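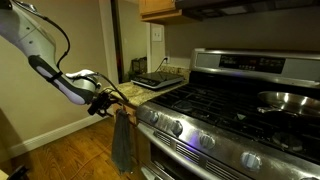 Gas range with cast-iron grates, steel frying pan on the right.

How to clean a stainless steel range without buying half the shop

Posted 8 February 2018 in Kitchen

I have been cleaning cookers for long enough to have owned most of the products that promise to do it for me. There was a foam from Ginska that smelled of pear drops, a set of microfibre mitts, and a tub of Clokuta paste that I was told would last years and did, mainly through lack of use. My present range cost 1,580 pounds when we moved to Pliltwood, and the leaflet in the box recommended a "care kit" on top of that. I didn't buy it.

What follows is the method I use on a gas range with heavy cast-iron grates and a brushed steel front. If your maker's instructions say something different, go with them, at least until the guarantee runs out.

What you need

Washing-up liquid, the ordinary sort
Bicarbonate of soda
2 soft cloths, one for washing and one for drying
A nylon brush (an old washing-up brush will do)
A wooden toothpick
A little cooking oil

You will see white vinegar on every list of this kind, usually mixed with the bicarb. The fizz looks busy but the two mostly cancel each other out, and you are left with slightly salty water. Use one or the other. I keep vinegar for limescale and leave it off the cast iron altogether.

Step 1. Turn everything off and wait

All the burners off, and the grates cold right through. Cast iron holds its heat far longer than you expect. Move any pans off the top. If your controls are the touch kind, see whether there is a lock setting, or you will set the timer going every time you wipe past it.

Step 2. Grates

Lift them off one at a time and put them on an old towel. They are heavy and they will chip a sink. Wash in hot water with a squirt of washing-up liquid and go over them with the nylon brush. For burnt-on patches, make a paste of bicarb and water, spread it on, leave it for half an hour and brush again.

Plenty of people swear by leaving them overnight in a bin bag with ammonia. I tried it once. It does loosen grease, but the kitchen stank until lunchtime and the finish came up dull in places. I wouldn't repeat it.

Rinse, then dry straight away with a cloth. If the iron is bare, rub in the thinnest film of oil you can manage. If it is enamelled, skip the oil, as it only goes sticky.

Step 3. Burner caps

Wash these in the same water, while it is still warm. Poke out any blocked holes in the burner ring with the toothpick – not a metal skewer, and not a wet wooden one that might snap off inside. The caps have to be bone dry before they go back. Damp ones give you a lazy yellow flame and a lot of clicking.

Step 4. The steel

Find the grain first. Brushed steel has fine lines running one way, and you wipe along them. Use a well wrung-out cloth with a drop of washing-up liquid, go over it again with clean water, then dry it at once. Nearly all the streaks people complain about are water left to dry by itself.

For the last fingerprints I put three drops of oil on a dry cloth and buff. Wendt sells a spray for this that claims to keep marks away for 300 hours. Mine had marks on it by teatime. No scouring pads and nothing with bleach in it.

Step 5. Knobs

On many ranges the knobs pull straight off, but check before you heave. Wash them by hand and don't soak them. Wipe the panel behind with the cloth nearly dry, and never spray at it, or the liquid runs in behind the stems. Make sure each one is back in the off position.

Step 6. The back panel and display

Spray nothing here either. A damp cloth, then a dry one. Glass strips show every smear under a low light, so look at it from the side before you decide you have finished.

Step 7. Put it back and test

Caps first, sitting flat, then the grates. Light each burner in turn. You want a steady blue flame all the way round. If one is uneven, turn it off, let it cool and reseat the cap. If that doesn't cure it, get a gas engineer in.

How often?

The leaflet says a full clean every week. I can't believe anyone does. I wipe the steel most evenings and take the grates off once a month, more in January when there has been a lot of roasting and spitting fat.

A note on steel frying pans

The same paste works on the outside of a steel pan, with the same rule about not rushing it. Rainbow marks on the inside are only heat staining and come off with a splash of vinegar. They do no harm, and I leave mine alone.

193 comments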